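I'd been meaning to get to the Fornance open day for three years running, and this February I finally went. If you don't know it, Fornance is the old dairy at the bottom end of Widdale, the one with the green silos you see from the county road. They make a washed-rind cheese called Menzies and a softer one I can never remember the name of, and once a year they let the public tramp through in hairnets.

I got there at 9:30 and the parking field was already a mess. Wear boots! I did not wear boots. Tickets were $6 at the gate, cash only, and that got you the tour plus a tasting card with little squares for them to punch.

Our guide was Halima Rashidi, who runs the aging rooms and talks very fast. She started us at the milk intake, where a tanker was unloading, and then took us up some metal stairs to look down on the vats. The big one holds 1000 gallons and they fill it before dawn, so by the time we showed up the curd was already being cut. It smelled like warm yogurt and wet concrete. A little girl in front of me asked if anybody had ever fallen in. (No, but a clipboard has.)

The aging rooms were my favorite part by a mile. You go through two sets of doors and the ammonia hits you right in the eyes – my sister had to step back out for a minute. The Menzies wheels get washed by hand with brine and turned, and they stay down there 63 days before anyone cuts one. Halima let us knock on a wheel and listen. I heard a thud. She heard something about the moisture, apparently, and put it back on the shelf looking pleased.

After that it was the shop, and I lost all self-control. I bought a wedge of the Menzies, two of the soft ones, a bag of curds and some crackers from Sosevdale that I didn't need. The advice at the counter was to take the cheese out of the plastic wrap when you get home, put it in paper and keep it in a lidded box in the fridge, with the lid not quite tight. 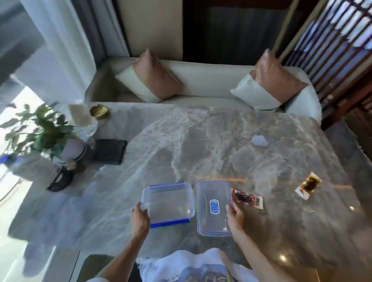
Clear containers with a blue rim, and a little snack on the side.

So that's how mine is living now, on the bottom shelf, and I will say the fridge smells less than I feared. The curds never made it that far. They squeaked all the way home.

A few gripes. The tasting line was long and they ran out of the smoked one before noon. There's one restroom for everybody, and the sign for it points at a wall. And the tour groups were too big, I could hardly hear anything in the brine room over the pumps. A lady at the gate told me they'd let in 198 people by lunchtime, which sounds great for them but maybe split us up a bit more?

I'd still go again. Get there early, bring cash and a cooler, and ask for the end pieces at the counter – they sell them cheap in a bag and they're just as good melted on toast.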